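We use cookies to remember your basket and to count visits. Accept all | Manage settings

Vukoneck Hand-Held Gripper: Finger and Pivot Service Kit
Part no. 615

In stock at Pestthorpe. Price per gripper, £17. If you run them in pairs, and most people do, you will need to buy two. We did look at selling a pair pack, but the box cost more than the discount.

What it's for

The Vukoneck is a simple tool. You squeeze the handle, two linkage arms close, and two blue fingers meet in the middle. It will put up with a great deal of neglect before it complains, and then it complains by letting go of things. Kit 615 holds the parts that wear first when a gripper is used on cloth: finger pads, pivot screws, washers and the little tub of grease that everybody uses too much of.

Cloth is harder on a gripper than it looks. Bottles and boxes push back in an honest sort of way. A garment sheds lint into every gap it can find, slides about, and needs a pinch firm enough to hold a single fold without holding on to the one beneath. If your pads have gone shiny you'll know already, having spent the morning picking up the same sleeve.

What's in the bag

Two blue finger pads, soft grade
Four pivot screws, silver finish
Four thin washers
One 2 ml tub of dry-film grease
One stiff brush, short handle
One strip of lint tape
One instruction sheet, which we would like you to read

A screwdriver isn't included. The screws take a 2 mm hex driver. They don't take a flat blade, a butter knife or the tip of a pair of scissors, and Severyn Hordiienko in our repair room keeps a jar of the ones that prove it.

Does it fit mine?

It fits every Vukoneck hand-held with round side pads and the two-finger head. It doesn't fit the three-finger head or the old Boutros conversion, where the fingers are glued on. If you have a Boutros conversion, ring us, and have a cup of tea ready.

Fitting the kit

Allow twenty minutes for your first gripper and ten for the next. Work over a tray with a lip.

1. Unplug the cable and put it somewhere you won't kneel on it.

2. Brush out the linkage before you undo anything. Start at the top and work down towards the side pads, then finish with the lint tape. Dust left on the pads will find its way into the grease.

3. Take out the pivot screws one side at a time. If you do both sides together the arms come away as a set and you'll have an interesting afternoon working out which is which. They are mirrored, and they look the same until you try to put them back.

4. Wipe the old grease off completely. Put on new grease with a cocktail stick. A smear the size of a lentil does one pivot.

5. Fit the new washers and screws. Nip them up until the arm stops rocking, then back off an eighth of a turn. Too tight and the fingers close in jerks. Too loose and they close in two different places.

6. Slide off the old pads and press on the new ones, wide end towards the linkage. Close the fingers on a sheet of printer paper and pull. It should drag evenly across the whole face.

7. Try it on real cloth. Pinch a single fold of something lined and slippery over an ironing board, with the second gripper coming in from the other side. Thin lining shows up a badly seated pad faster than any gauge we sell.
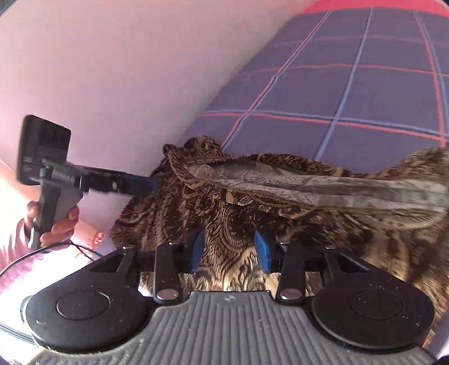 8. Check for play. Hold the gripper still, close it on the cloth and give each finger a gentle push sideways with your thumb. If one gives and the other doesn't, go back to step 5. If both give, go back to step 5 and take your time over it.

How often?

The maker's sheet says every 140 hours of use. On cotton and polyester that's fair. On anything with a pile, such as towelling, fleece or wool, halve it. Yareli Maldonado looks after the grippers at the Plillamora garment room and changes her pads when they stop squeaking against each other, a method we can't recommend in print and have started using ourselves.

Between services, a brush-out at the end of the day does more good than anything in this bag. It takes a minute. We sell noticeably fewer kits to people who do it, and have decided to mention it anyway.

Things that go wrong afterwards

The fingers meet at the tips but gap at the base. The pad is on back to front. Take it off and try again, and don't trim it to fit.

One finger arrives before the other. Lint under a washer, nine times out of ten. Take that side apart and clean it.

The grip is fine when you hold still and slips when you move quickly. This is the commonest call we get, and it usually turns up after a perfect bench test. A pad that will hold a garment all day on the board can lose it on the first brisk lift.
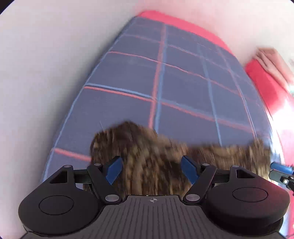

Test at the speed you work at, and start with the heaviest thing you handle. If it slips only at speed, look at the pivots before you blame the pads. A slack pivot lets the fingers open by a hair each time you change direction, and a hair is all a smooth fabric needs. New pads on slack pivots will feel wonderful for a day.

The handle creaks. That isn't a fault in the linkage. Handles creak. There is a spring kit, no. 364, if you can't live with it.

Returns

Unopened kits come back within thirty days for a full refund. Opened kits we'll look at kindly if the grease tub is still sealed. We can't take back single screws, however well wrapped.

If you'd sooner not do any of this, the repair room will fit the kit for you. Send the gripper without its cable, and put your name on it somewhere other than the box.

Related items

Spring and Handle Kit, no. 364
Vukoneck finger pads, firm grade, pair
Dry-film grease, 10 ml
Lint tape, long roll
Bench tray with lip

Page updated 2025-09-28 | Contact the Pestthorpe repair room | Terms of sale | Back to top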